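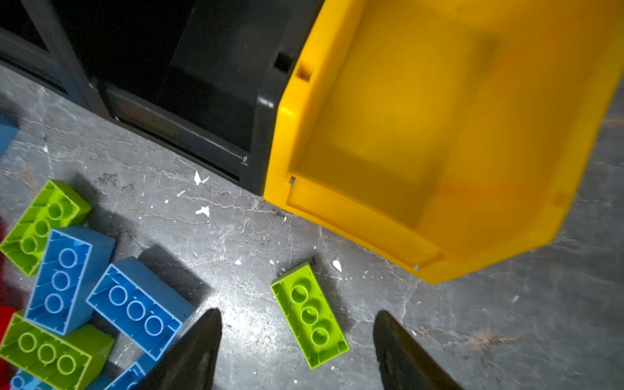 June, bench log, 4:30 pm

Started the bin changeover. The plan on the whiteboard says one afternoon. The plan was written by somebody standing up straight with a coffee.

Yellow open-fronts are for small hardware and anything you need to grab without looking. Black ones are for the heavy or ugly: offcuts, clamps that don't close, the Palomino castings. Please stop putting the Palomino castings in yellow. The front lip bows and then you get a casting on your foot, ask me how I know.

Everything is coming down to the floor first, getting emptied, wiped, and put back on the rail by part number. Old numbering ran to 1494, which would be impressive if we owned 1494 kinds of part. We own 300, and a good share of those are washers under different names. The new list uses the Vurico numbers where there is one. Where there isn't, write what it is in plain words. "Misc" is not plain words. I found 3 bins of Misc and one labeled Misc 2 that was empty.

Notes on the yellow ones:
- grit collects in the corners behind the front lip. Damp rag does nothing, old toothbrush does fine
- check the corners for stray screws before you call one empty. I have now tipped the same screw out of the same bin twice
- solvent wipes leave the plastic hazy. Tested on one, regretted it, it's the one at the far end of the rail now

Black ones hide dirt so well that I'm tempted to call them clean. Did 30 of the mixed lot before lunch, and the rag told a different story by the end.

Floor: swept before starting, already gritty again. The cracks hold on to everything. We asked Rurach for a price on sealing the slab and the quote is in the drawer where quotes go to rest. If we ever do it, it has to be before the new rack goes in, so read the drawer.

Bronuvley rail hooks are a hair too wide for the older black bins. They go on if you lean on them and they do not come off again. Filed one down to test, fits, took ten minutes. Not doing that for the whole row. Will try the thinner hooks first.

Left to do: labels, bottom row, the shelf behind the drill press that we have all agreed not to look at. Order more toothbrushes.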